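From: Ingegerd Björklund
To: Members' list, Hurcombe Recorded Song Society
Date: Jan 10, 2021
Subject: Re: Cesetano sessions - which take was issued?

Dear members,

I am grateful to Mr Bajpai for his message, which I quote in full below so that those who have joined the list since may follow the matter. The Society's discography group has now considered the points he raises, and I am asked to reply on its behalf.

Brijesh Bajpai wrote:

> Dear all,
> I should like to query the entry in the Society's discography for Liv Hedlund's single "Haugen". The entry states that the version on the Neltia label is the same recording as the one which closes the Cesetano album. I have both discs in front of me and I do not believe this can be right. The single is slower, the second verse has a harmony part which is missing from the album, and the album fades during the last chorus where the single comes to a full stop.
> I would also ask why the song is credited on the single to Hedlund alone and on the album to Hedlund and Petridis. Was this a printer's error, or was there a dispute? My copy of the single is numbered 417 on the label.
> Finally, is it known whether the song was written for the film, as the sleeve note has it? A friend tells me that she was singing it in clubs well before the film was made.
> With good wishes,
> Brijesh Bajpai

I shall take the three questions in order.

On the first, Mr Bajpai is correct and the discography is wrong. Linnea Sandberg has compared the single with both pressings of the album held in our collection, and she agrees that two separate recordings are involved. The error appears to have entered the discography when the first edition was compiled from sleeve notes, without reference to the discs. The studio sheet for the album session lists seven takes of the song, of which two are marked as complete. The single does not match either of them and must come from another date, for which we have no sheet. Members who own a test pressing, or who know of one, are asked to write to me directly.

On the second question, there was no dispute so far as we have been able to establish. Charalambos Petridis wrote the string arrangement for the album, and he also altered the melody of the middle section to suit it. Miss Hedlund proposed that he should share the credit. The single uses the earlier melody and no strings, so that the credit to her alone is also correct. The two labels therefore contradict each other only if one supposes, as we did, that they carry the same performance.

The third question is more difficult. The sleeve note says plainly that the song was "composed for the picture". Against this, we hold a club programme from the May before filming began, in which a song of the same title is listed in her second set. We cannot be certain that it is the same song. She is known to have reused titles, and the lyric as we have it refers to a railway journey which also occurs in the script. It may be that an existing song was given new words - this was common enough at the time - but I would not wish to see that repeated as fact until somebody has found an earlier lyric sheet.

The corrected entry will be numbered 3539 and will be divided into (a) and (b). The old number will be kept as a cross-reference. A short article by Linnea Sandberg on the two recordings, with a table of timings, is in the current number of the Society's bulletin, and members who take the printed edition should have it shortly.

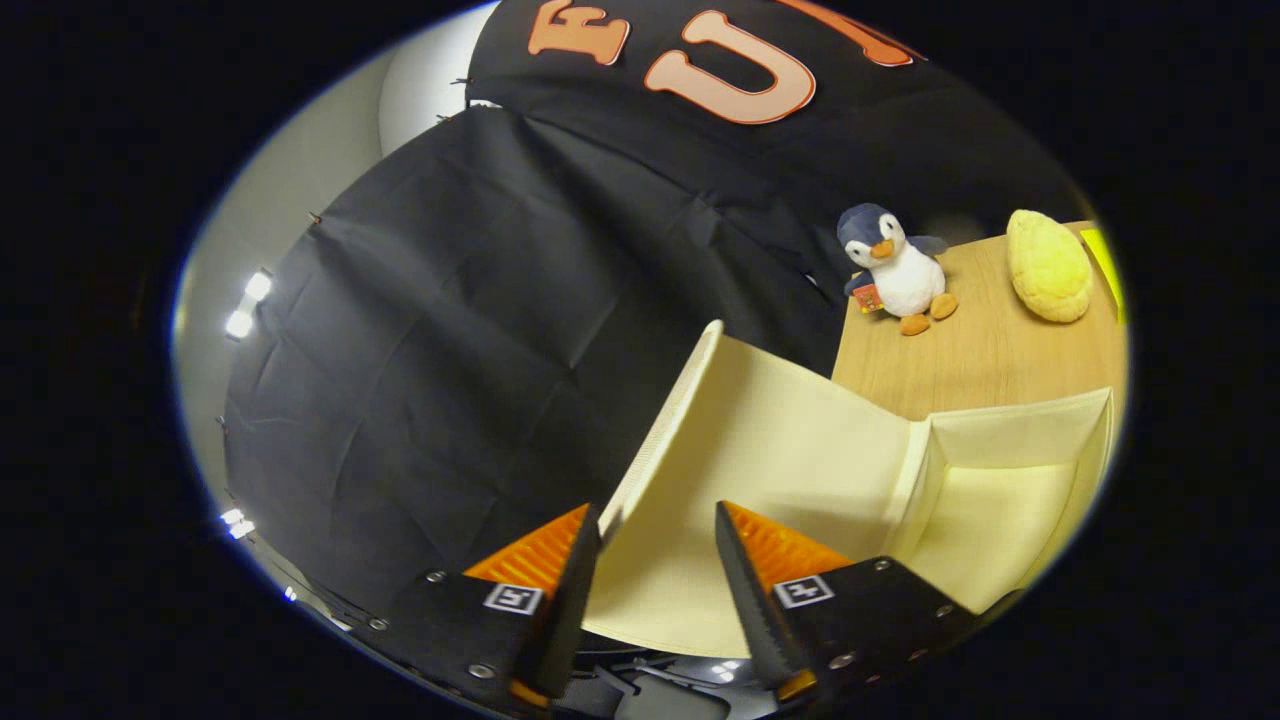
Plush toys beyond a fabric bin

Members are reminded that letters for publication in the bulletin should be sent to the editor and not to this list. Corrections to the discography may be sent to either, but please quote the label name and the matrix number as stamped in the run-out, as the numbers printed on labels are not always reliable. The number 417 on Mr Bajpai's copy is the catalogue number and was common to the whole pressing; it does not indicate a limited edition.

The listening evening devoted to film songs remains postponed. A new date will be sent to this list once the hall has confirmed its arrangements.

Yours sincerely,

Ingegerd Björklund
For the discography group
Hurcombe Recorded Song Society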